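Single Socks and Shared Machines: Laundry Loss in a Student Residence

Meenakshi Mathur
Submitted 9/23/25

1. Background

Vakwood Hall houses 215 students on four floors. All of them use one laundry room on the ground level, where clothing left behind is placed in an open bin beside the door. The hall office asked for a short study of what ends up in the bin and how much of it is claimed. The work was carried out in June, during the summer session, with the approval of the department and the hall office.

Earlier student work on this subject is limited. A report by the Flivwood residence council dealt with machine wait times and mentioned lost clothing only in passing. The present report is therefore based mainly on records kept by the hall office and on a written survey of residents.

2. Method

The hall office keeps a paper log of every item removed from the laundry room. The log entries for the past academic year were copied into a spreadsheet and sorted by type of clothing, floor of the claimant where known, and date of return. Entries that could not be read were marked as unknown and kept in the total. A survey of 9 questions was placed in each mailbox. Residents were asked how often they washed clothes, whether they stayed in the room during a cycle, and what they did when they found an item that was not theirs.

3. Results

The log contained 1,686 entries. Socks were the largest group by a wide margin, followed by towels and undershirts. Most socks were logged singly, and few were ever matched. Staff stated that plain colors were the hardest to return, as residents could seldom say with certainty that a plain sock belonged to them.
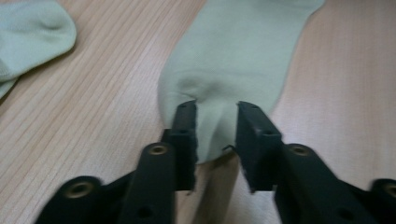 Figure 1. Pale green socks on a wooden tabletop.

Survey answers showed that residents who left the building during a cycle reported more missing items than those who stayed. Many also stated that they had never looked in the bin. Several did not know that it existed. Residents on the Sepúlveda wing, who have the longest walk to the laundry room, were the least likely to return for a forgotten item.

4. Discussion

The log records items found, and it cannot show what was lost elsewhere. A sock that falls behind a dresser never enters the count. Survey answers also depend on memory, and residents who had recently lost clothing may have been more willing to reply.

5. Recommendations

The hall office should move the bin to the main entrance and post a notice on each floor at the start of the term. Mesh wash bags should be offered at the front desk on loan. Unclaimed items should be held for 2 months before donation, and the date of removal should be written in the log.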